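My tomatoes are finally in! I planted 20 seedlings along the Villanueva Street fence this July (late, I know, but the spring was so wet), and I'm already checking on them before breakfast like a nervous parent. I went with Pasik again, the little plum kind, because last summer's sauce was so good.

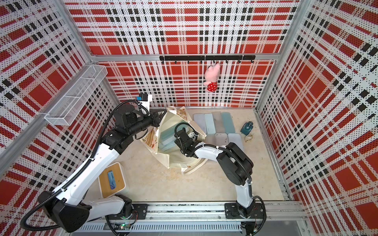
How often should you water new tomato plants?
Every 2 days is plenty for the first stretch, then cut back and water deeper. I go out at 7 in the morning with the hose on low and soak the soil, keeping the leaves dry. Mulch helps a lot too!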